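Notizen zum Vortrag: Der Tisch nach der Pause
Noura Zoubi, Februar

Bitte langsam sprechen. Erste Folie erst zeigen, wenn die Tür geschlossen ist.

Guten Morgen, und danke, dass Sie so früh gekommen sind. Ich heiße Noura Zoubi und arbeite seit vier Jahren bei Bakthorpe in der Halle Drongate. Mein Thema klingt klein. Ich möchte über das sprechen, was auf einem Tisch liegen bleibt, wenn Menschen dort gegessen und getrunken haben, und wer es wegräumt.

(Pause. Fragen: Wer hat heute schon einen Becher stehen lassen? Die Hand selber auch heben.)

In Drongate haben wir 18 Tische für die Pausen. Sie stehen direkt in der Halle und nicht in einem eigenen Raum, das wurde beim Umbau so entschieden. Früher galt bei uns die Regel: Jeder räumt seinen Platz auf. Diese Regel ist höflich, aber sie sagt nicht, wann und wohin. Viele Kollegen haben ihren Becher auf dem Tisch gelassen mit der Absicht, später wiederzukommen. Dann kam die nächste Schicht und hat den Becher zur Seite geschoben.

Wir haben deshalb im Herbst gezählt. In einem Monat waren es 3.722 Stücke, die nach dem Ende der Pause noch auf den Tischen lagen. Ich war selbst überrascht von dieser Zahl. Gezählt wurden Becher, Papier, Beutel und Folien, aber keine Krümel. (Diese Bemerkung mit den Krümeln nicht vergessen, beim Probevortrag kam dazu eine Frage.) 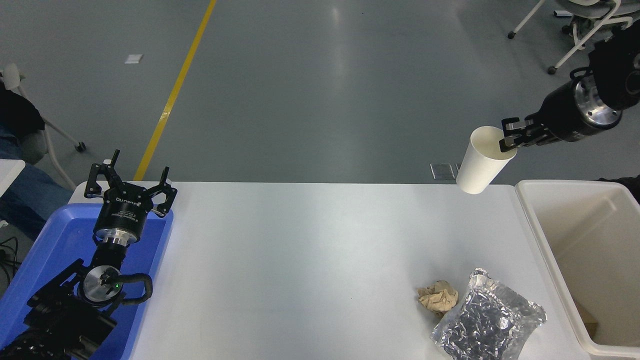 Der Pappbecher ist für uns das wichtigste Stück. Er ist leicht, er fällt schnell um, und oft ist noch ein Schluck Kaffee darin. Darum räumen wir immer zuerst die Becher ab und erst danach das Papier. Wenn man umgekehrt anfängt, stößt man leicht mit dem Ärmel an einen Becher und muss den ganzen Tisch wischen.

Zerknülltes Papier ist einfach, wenn es sauber ist. Ist es fettig, gehört es bei uns in den Restmüll. Schwieriger sind die Beutel mit Inhalt. Viele Leute werfen einen vollen oder halb vollen Beutel ungern weg, weil er vielleicht noch jemandem gehört. Bei uns gilt jetzt: Was ohne Namen liegt, bleibt bis zum Ende der Schicht und kommt dann weg. Am Anfang gab es darüber Diskussionen, auch laute.

(Hier Wasser trinken. Wenn die Zeit knapp ist, den nächsten Absatz überspringen.)

Noch ein Wort zum Standort der Abfalleimer. Wir hatten 2 große Eimer am Ausgang, und das war für die hinteren Tische zu weit. Der Vorschlag von unserem Planungsbüro Echevarría war, kleinere Eimer zwischen die Tische zu stellen. Ich war zuerst dagegen, ich hatte Sorge wegen des Geruchs. Wir leeren sie jetzt nach jeder Schicht, und mit dem Geruch geht es. Im Sommer müssen wir das noch einmal prüfen.

Der Standort Clurkorstead möchte im Frühling mit der gleichen Reihenfolge anfangen: Becher, Papier, Beutel, dann wischen. Ich habe den Kollegen dort empfohlen, vorher selbst zu zählen. Unsere Zahl hilft ihnen wenig, ihre Pausen sind kürzer und sie haben eine Küche mit Spülmaschine.

(Letzte Folie: Tabelle mit den Tischen. Die Tabelle nicht vorlesen.)

Für Fragen habe ich Zeit bis halb elf. Die Zählliste zum Ausdrucken liegt vorne beim Eingang, bitte nehmen Sie eine mit.

Kontakt: Noura Zoubi, Bakthorpe, Halle Drongate | © Bakthorpe | Nach oben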